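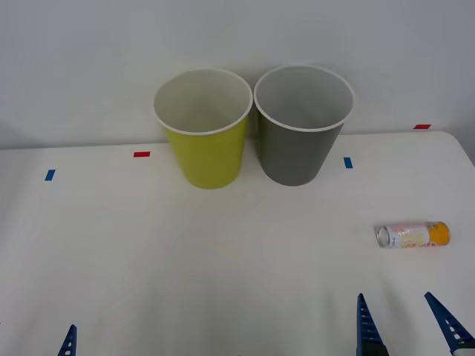

Heledd Mostyn told me I had the ending wrong. She said it right in the doorway of the Grerance library, with her coat half on, and she said it loud enough that the man at the copier looked up. The sister wouldn't have sold the boat, according to her, and if I'd ever had a sister I would know that.

I do have a sister. I didn't say so. I just stood there holding 15 pages of my own story and nodding like she'd told me the bus times.

So I walked home the long way, past the Bautista bakery and down to the water, and I argued with her the whole time in my head (I was brilliant, by the way, you should have heard me). The sister in my story needs the money. The roof is going, the father is gone, and the boat has been sitting under a blue tarp for 11 winters. Of course she sells it! Anybody would sell it.

Well. We had a boat too, is the thing. It was called Prendimance, which was a word my father made up, and he'd never tell us what it meant. My sister Joan thought it was French. I thought it was the name of some girl he knew before Mom, and I spent most of one summer looking at him sideways over breakfast.

When he died, Joan and I split everything up at the kitchen table in one afternoon. She took the dishes and the good lamp. I took the records. Then we got to the boat and she said, "You do what you want with it," and went out to smoke, and I thought, great, that's settled. I put a card up at the marina that same week. A guy came with a trailer and 2638 dollars in an envelope, an odd number, because he'd talked me down from three thousand and then felt bad and emptied his wallet on top. I mailed Joan her half.

She never cashed it. I knew that from the bank statements, and I figured she'd lost the check, she loses everything. I never asked.

It was nearly eight when I got home from the library, and I didn't even take my shoes off. I called her.

"Did you want the boat?" I said.

"What?" I could hear her TV going. "Which boat?"

"Joan."

She turned the TV down. It took her a while to say anything – she's a slow talker when it matters and a very fast one when it doesn't.

"I wanted you to ask me," she said. "I'd probably have said sell it."

"You said do what you want!"

"I know what I said."

Then we were both quiet, and then she told me her dishwasher was leaking again and that she'd had the man out, and I told her to stop using the cheap tablets, and we went on like that until her phone started dying. Right before it did she said she knew what Prendimance meant. He'd told her in the hospital.

"So what does it mean?"

"Come up Sunday," she said. "I'll make the chicken."

I sat down with the story after that and took out the last two pages, the whole sale, the trailer, the envelope and everything. I'd been so proud of that envelope. Now the sister just goes out to the yard in her slippers and folds back a corner of the tarp, and there's a wasp nest, and she puts the corner down again. It's maybe not an ending. Heledd is going to have something to say about the slippers, I can feel it.

I'm driving up Sunday morning. I've still got the card from the marina, it was in with the records, and I think I'll bring it for Joan to look at while the chicken's in the oven.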